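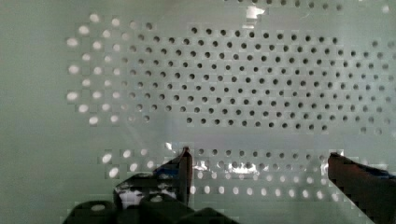 Writing up the fault we had on the Skyrme cell, as a few people asked after my grumpy post last week. Bit of a long one. 1/

The job is simple enough on paper. The arm picks small pins from a feeder and puts them in the holes of a perforated panel. The wrist camera finds the hole, the arm lines up, the fingers go in, the pin drops home. Then the next one. 2/

In June we ran it for a fortnight at Brornholm with hardly a missed pin. We signed it off and moved on to other things. I should have asked more questions about the lighting at that point and I didn't. 3/

Fault as reported by Iestyn James on the late shift: arm lines up between two holes, pushes down, pin bends, arm carries on as if nothing has happened. By the time he hit the stop it had done this all along one row. 4/

First guess was calibration. Rasha Hakim redid the camera-to-gripper calibration from scratch. It came out 2 mm off on the first go, which got us all excited, and then we found the calibration plate hadn't been clamped down. Clamped it, did it again, fine. Same fault. 5/

Second guess was the gripper. Pieter Leemans took the fingers off, checked them for play, put them back. Nothing wrong with them. That was a morning gone. 6/

What we should have done first was look at what the camera sees. The hole finder was set up to look for dark circles on a pale panel. With light coming through from behind, a hole shows up bright white. Same panel, same view, some holes black and some white, and a few in between that are just grey. 7/

The finder sees the black ones perfectly well. The white ones it skips. The grey ones it sometimes takes and sometimes doesn't, and where it only gets half an edge it puts the centre in the wrong place. That's your bent pin. 8/

Glare does it too. Where a reflection sits over the holes they wash out, and the software fills in the gap from the spacing of the ones it can find. The rows are staggered, so if it picks the wrong neighbour it lands half a step out. Dead between two holes. 9/

So why not in June? The back of the cell had a board across it then. Ieuan Lloyd took it off in the autumn to run a cable and it never went back on. I've no complaint about that, it wasn't on any drawing and there was no label on it. 10/

Now the part that bothers me more. The force limit on the push was set to 400 N. It should have been 6. Someone had put it up during testing to stop nuisance trips and it was saved with the rest of the settings. A sensible limit would have stopped the arm on the first bad pin. 11/

400 N is not a figure you want near a hand. The guard was shut and the interlock works, we tested it, and no one was hurt. I still put it in the safety log as a near miss and I'd ask others to do the same with this sort of thing. 12/

What we've changed as of November 7, 2022:
Board back on, bolted, labelled, added to the drawing.
Finder now accepts light or dark holes and rejects anything in between.
If it can't see the hole itself, it doesn't guess from the neighbours. It stops and calls for someone.
Force limit locked behind a password. 13/

We then ran 200 pins with the board on and 200 with it off. Board on, all good. Board off, it stopped and called for help a lot, and bent none. I can live with that. 14/

Still open: the glare. Ashton Tuhiwai wants to try a polarising filter on the wrist camera. I'd sooner move the lamp. We'll try the lamp first, it's free. 15/

Wallia are putting in the same cell next month, so I've sent them the settings file and told them to check the force limit before they power it up. 16/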